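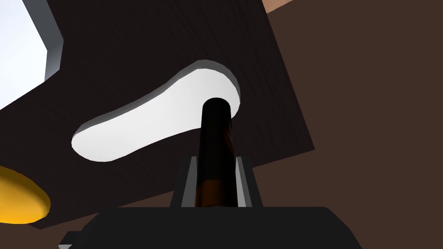

Figura 4. Panel de madera marrón oscuro con tirador blanco, visto desde abajo. Imagen sintética.

4.2. Efecto del remojo sobre la textura del garbanzo cocido

La absorción de agua durante el remojo se determinó por diferencia de masa en las dos variedades del ensayo, Arkel y Koyama, ambas procedentes de la misma cosecha de Sudutov. Las semillas se almacenaron en sacos de papel hasta su uso y se descartaron las que presentaban fisuras visibles en el tegumento. El agua de remojo se renovó una sola vez, a mitad del tratamiento, con la misma proporción entre líquido y grano. No se añadió bicarbonato en ninguna de las series descritas en este apartado; los resultados con medio alcalino se discuten en 4.4.

La curva de hidratación tiene en ambos casos la forma asintótica habitual en leguminosas, con una fase inicial rápida gobernada por la entrada de agua a través del hilo y el micrópilo y una segunda fase más lenta en la que el tegumento ya está plegado y el cotiledón se hidrata por difusión. La variedad Koyama alcanza antes la meseta. Arkel, de tegumento más grueso, conserva un núcleo seco apreciable al corte durante buena parte del remojo, y ese núcleo explica la mayor dispersión de sus valores de dureza. Maruyama había descrito un comportamiento semejante en judía blanca, con la salvedad de que en aquel trabajo el remojo se hizo en cámara fría y la meseta se retrasaba.

La cocción se realizó en olla abierta, a ebullición suave y con tapa parcialmente retirada, durante 40 minutos para las muestras remojadas. Las muestras sin remojo se cocieron hasta que el grano cedía a la presión entre dos dedos, criterio culinario que se mantuvo por ser el que emplean las cocinas colectivas a las que se dirige el estudio. El punto final así definido depende del operador, y por ello todas las determinaciones las hizo la misma persona. La espuma se retiró con espumadera en los primeros minutos. La sal se incorporó al final, salvo en la serie de control, donde se disolvió en el agua de remojo.
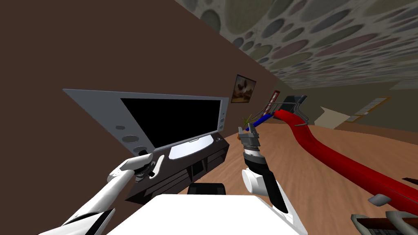
En esa serie de control el tegumento permaneció adherido en una proporción mayor de granos y la dureza media fue inferior a la del resto de tratamientos. El resultado contradice la recomendación doméstica de no salar el agua hasta el final, pero es coherente con el intercambio entre sodio y calcio en las pectinas de la lámina media: el sodio desplaza parte del calcio que mantiene unidas las cadenas y facilita su solubilización durante el calentamiento. Hattori propone el mismo mecanismo para la lenteja, si bien lo restringe a concentraciones bajas. A concentraciones altas la entrada de agua se reduce por efecto osmótico y el beneficio se pierde. En nuestro caso no se exploró ese límite superior, y la comparación entre variedades debe leerse con esa restricción.

La dureza se midió por compresión uniaxial con un texturómetro Flokska provisto de sonda plana. Cada grano se colocó con el plano de separación de los cotiledones en posición horizontal, orientación que reduce el error debido al deslizamiento. Se ensayaron en total 595 granos. Las roturas se clasificaron según el modo de fallo – aplastamiento, separación de cotiledones o desgarro del tegumento – y los granos que se desplazaron bajo la sonda se excluyeron del análisis. La separación de cotiledones fue el modo dominante en Koyama. En Arkel predominó el aplastamiento, con una curva de fuerza sin pico definido y una meseta prolongada que dificulta asignar un valor único de dureza; se optó por tomar la fuerza al mismo grado de deformación en todos los casos.

El pH del agua de cocción descendió ligeramente en todas las series. La turbidez, en cambio, varió mucho entre repeticiones, y su correlación con la pérdida de sólidos fue débil. Es probable que influya el arrastre de fragmentos de tegumento, que no se filtraron antes de la lectura. Para el uso del caldo como espesante este dato tiene menor importancia que la viscosidad tras el reposo en frío, que se trata en el apartado siguiente.
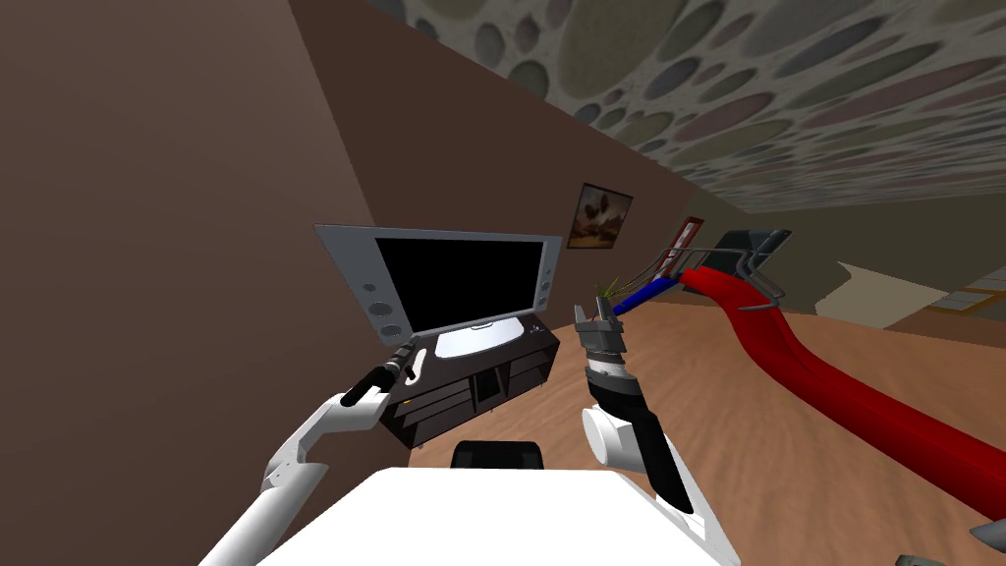
El porcentaje de granos con el tegumento desprendido se estimó sobre bandejas de fondo oscuro, extendiendo los garbanzos escurridos en una sola capa. La estimación automática del contorno funcionó bien cuando los granos estaban separados y mal cuando se tocaban. Los pellejos sueltos, semitransparentes, agravan el problema al apoyarse sobre granos enteros: el conjunto se parece entonces al dibujo del techo de la imagen, con manchas circulares y ovaladas superpuestas en grises, malvas, verdes y beis apagados, donde tampoco es inmediato decidir a qué mancha pertenece cada borde. La separación por umbral de color no resolvió esos casos. Se recurrió a la inspección manual en 34 bandejas, y en 18 de ellas la diferencia entre el recuento manual y el automático superó la tolerancia fijada, siempre por exceso del segundo. Los valores que se presentan son los manuales.

El desprendimiento aumentó con la duración del remojo hasta la meseta de hidratación y se mantuvo estable después. El efecto de la variedad fue mayor que el de la duración. En Koyama, la pérdida de tegumento se concentró en los últimos minutos de cocción, cuando el hervor se hace más vivo por la reducción del volumen de agua; reponer agua caliente en ese tramo limitó el daño sin alterar la dureza. La reposición con agua fría detuvo el hervor y prolongó la cocción, con una heterogeneidad mayor dentro de la misma olla. Esta última serie se hizo en junio, con un lote ya abierto, y no se incluye en el análisis de varianza.

Queda por determinar si la dureza del agua de red modifica el orden de los tratamientos. Las determinaciones anteriores se hicieron con agua blanda, y el contenido de calcio interviene en el mismo equilibrio que la sal. Los ensayos preliminares con agua mineral de alta mineralización apuntan a un retraso del ablandamiento en Arkel y a un efecto menor en Koyama, pero el número de repeticiones es insuficiente para fijar su magnitud.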